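4.2 Perception and grasp selection

The planner receives a list of object candidates from the segmentation node at 8 Hz. Each candidate carries a mask, a depth patch and a class score. Masks with fewer than 2,071 valid depth pixels are passed to a fallback that fits a box to the outline and takes its height from the table plane.

Clear plastic was the main source of fallback calls. Depth returns pass through the bottle wall and land on the surface behind it, so the fitted axis tilts. Popescu replaced the single-view fit with a median over seven frames, and Ristić added a check that rejects any grasp axis crossing the table plane.

Arm assignment is a cost comparison between the two inverse kinematics solutions. In the living room task, the right arm holds the capped bottle while the left gripper stays open beside the table, and the crumpled tissue and smaller scrap remain in the queue. 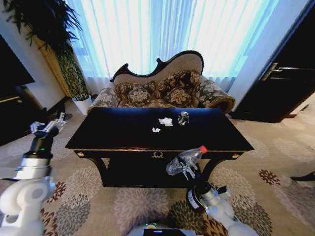

4.3 Known problems

The glossy black tabletop reflects window light, and the segmentation node sometimes reports the reflection as a separate object. Raising the score threshold removed most of these but also dropped small tissue scraps. The threshold is now set per class in the Warnwood config file.

The idle arm is modeled as a static obstacle. Replanning with both arms moving is left to Omerović's branch, which was not merged by March.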